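3.2 Cell Layout and Maintenance

The Pondent cell was built at the Parnden site as a fixed two-arm station for a single task family, the placing of spur gears on a pegged plate. It has stayed in that form since October. This section covers the physical arrangement of the cell, the routine by which it is brought to a known state before a run, and the faults that caused lost time. Policy training is treated in Section 4 and is not repeated here.

3.2.1 Table and work surface

The table top is white and carries a dark mat. Early runs were made on the bare table, where the plate and the table top had nearly the same brightness and the plate rim could not be segmented under the room lights. The mat solved this problem and introduced a smaller one. It is soft, and it creases if the arms are parked with the fingers pressing on it. A crease under the plate tilts the pegs, and a tilt that is hard to see by eye is enough to make the gear bore catch on the peg shoulder. The mat is therefore smoothed by hand toward its edges at the start of each session, and the area under the plate is checked with a short straightedge. Creases elsewhere on the mat are tolerated.

The plate is a flat disc with a large central hole. It is not clamped. A clamped plate was tried for a short period and gave a higher placement rate, but it also hid small errors in the arm calibration, which then appeared all at once when the plate was freed. We prefer to see them early. The starting position of the plate is set against a paper template, which is removed before the run begins.

Loose gears are placed by hand, flat or leaning, inside a marked zone on the template. The zone lies within reach of both arms. Gears placed outside it can still be grasped by one arm, but the wrist comes close to its joint limit and the approach is slow.

3.2.2 Grippers and fingers

Each arm carries a two-finger gripper with a wrist camera looking out between the fingers. The fingers on the arm used for Figure 4 are tapered and slotted, with a coarse surface. The slots reduce weight and let the finger give slightly under side load. The blunt tips were the third design tried. Narrower tips reached into the space between adjacent gears more easily but marked the teeth, and they bent out of line after a few collisions with the plate.

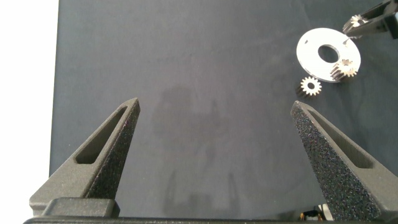
Figure 4. Wrist camera view with the near fingers open. The second gripper holds a gear above the plate.

The view in Figure 4 is also the one used for the finger check. With the gripper fully open, both tips should sit at the same height in the image. A height difference means that one finger has worked loose in its mount or that the camera bracket has moved. To tell the two apart, the operator closes the gripper on a gauge block. If the tips meet evenly on the block but still appear uneven in the image, the bracket is at fault.

Finger screws are tightened in two passes, first by hand with the gripper open and then with a preset driver with the gripper closed on the block. Tightening in a single pass pulls the finger toward the side of the first screw. This was the most common cause of a failed finger check during the first weeks of use, and it has not come back with the two-pass method. Thread locker is not used on these screws. The fingers come off too often, and residue in the mount was found to lift the finger foot.

Finger surfaces are brushed dry. Solvent wipes were stopped after lint from the cloth caught in the rough surface and was carried onto the gears.

3.2.3 Camera calibration

Three cameras are in use, one at each wrist and one head camera facing the table. Intrinsic values were measured once for each unit and are fixed in the Latari configuration file. Extrinsic values are measured again after any of the following: removal of a bracket, a collision stop, or a change of camera cable. The cable is included in the list for a practical reason. The connector sits close to the bracket, and plugging it in takes enough force to shift the mount.

The calibration target is a printed board taped to the center of the mat. Each arm moves through 18 poses and the solver reports a residual for each one. Poses with a high residual are repeated once. If the second attempt is no better, the run is stopped and the bracket is inspected. Averaging over more poses was tried and is not recommended – it lowers the reported residual without fixing a loose bracket.

Exposure is set by hand on all three cameras and then locked. Automatic exposure reacts to the white table beyond the mat, and the brightness of the gear teeth changes as the arm moves. With the locked setting the white region at the border of the wrist view saturates, and this is accepted. No part of the task takes place there.

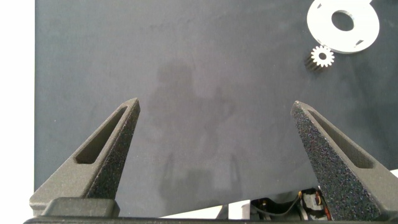 Shadows needed more attention than saturation. The ceiling lights are behind the arms for most of the reachable area, so the arm and gripper darken the region in which the next grasp will be made. Two diffuse panels were added along the side walls and the ceiling lights nearest the cell were switched off. This softened the shadow edge without removing it. The remaining shadow has little effect on gears lying flat. It matters more for a gear that leans, where the dark flank of the gear is close in tone to the mat and only the end face gives a usable outline. For this case the grasp planner works from the end face alone and takes the gear height from a stored table.

3.2.4 Cabling

Most of the unplanned stops in the log came from cables. The original routing, supplied with the Rezaei bracket kit, ran the gripper and camera cables together along the outside of the last two links with ties at short intervals. Tied this way, the bundle could not lengthen when the wrist rolled, and the load was taken up at the camera connector. The resulting fault was intermittent. The camera dropped out for a few frames, the driver reconnected, and the run went on with a time offset between the image stream and the joint stream. Such runs look normal when played back at full speed.

Genivaldo Bittencourt rerouted the bundle with a free loop over the wrist and a single fixed point on each side of it. The loop length was found by moving the wrist slowly to both roll limits with the bundle held only at the fixed points, marking the slack needed at each limit, and adding 11 mm to the larger value. A longer loop hangs into the head camera view and can catch on the housing of the elbow joint. The gripper cable and the camera cable are no longer tied to each other inside the loop, so that either can be replaced without disturbing the other.

A frame counter check was added to the recording script at the same time. It compares the counters of all cameras at the end of each run and rejects the run if any of them differs. Of the 323 runs recorded after the change, none was rejected by this check. Runs recorded before the change were checked afterward from their time stamps, and those with an offset were left out of the data used in Section 4. 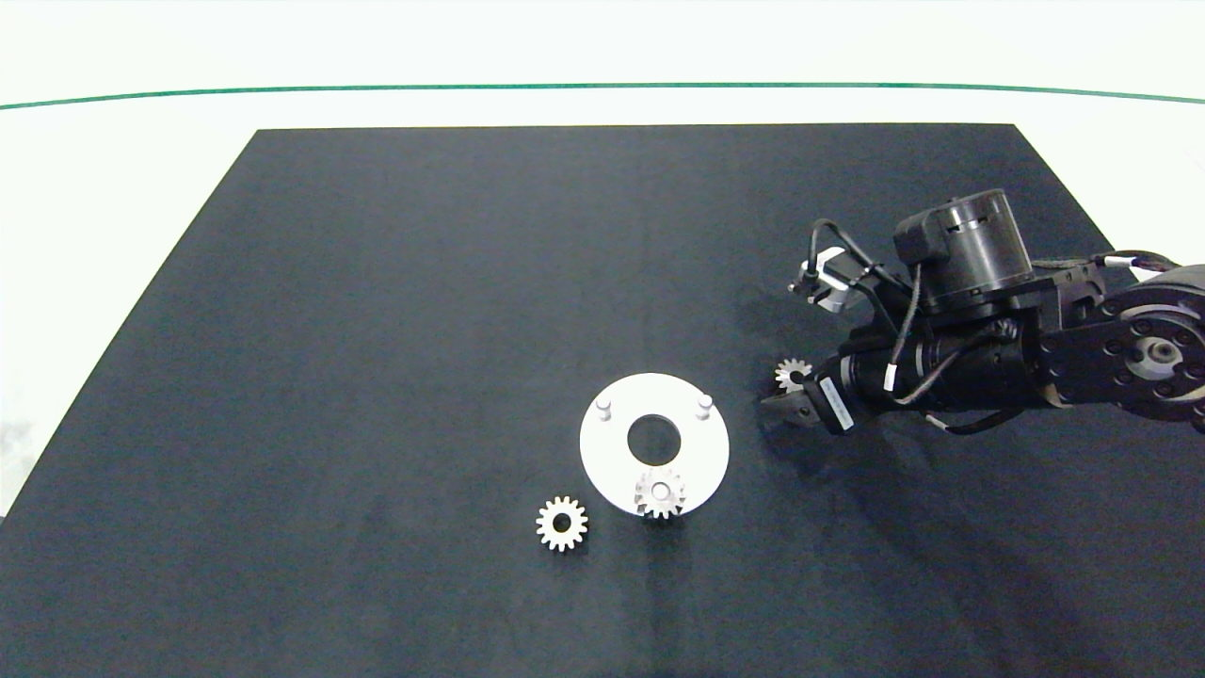

3.2.5 Start-up routine

The routine below is carried out before the first run of a session and after any collision stop. The order matters in one place only: the finger check must come before the peg touch, as a loose finger gives a false peg position.

(a) Smooth the mat and check the plate area with the straightedge.
(b) Power the arms and let them hold the ready pose until the joint temperatures reported by the controller level off.
(c) Open and close each gripper through its full range and carry out the finger check of Section 3.2.2.
(d) Move each wrist to both roll limits and watch the cable loop.
(e) Set the plate and gears on the template, then remove the template.
(f) Touch each peg with a gear held in the gripper and compare the recorded position with the position found by the head camera.
(g) Record one run without a policy, with the arms held still, and confirm that the frame counters agree.

Step (b) was added late. Peg positions touched directly after power-up differed from those touched later in the same session, and the difference was larger for the arm that had been parked with its elbow extended. Holding the ready pose removes most of the drift. We did not find a fixed waiting time that worked in both summer and winter, so the reported temperatures are used.

If step (f) fails on one peg only, the plate is lifted and the mat under it is checked again. If it fails on all pegs in the same direction, the extrinsic values of the head camera are measured again. A failure on all pegs in different directions has been seen twice, and in both cases the plate had been set down on a tape remnant from the calibration board.

3.2.6 Scheduled work

Every 100 runs the fingers are removed, brushed, and compared with an unused pair. Fingers with visible wear at the tip are replaced as a pair, even when only one is worn, and the grip width offset in the Latari file is measured again. The gears are inspected at the same interval for burrs around the bore. A burred gear is discarded and not reworked, as filing the bore changes the fit enough to affect the insertion force recorded in Section 5.

Joint brakes are tested at the same time by cutting drive power with the arm in the extended pose over the table. The plate and gears are taken off the mat for this test. The drop at the fingertips is read from a scale standing next to the gripper and entered in the cell log together with the arm number and the name of the operator.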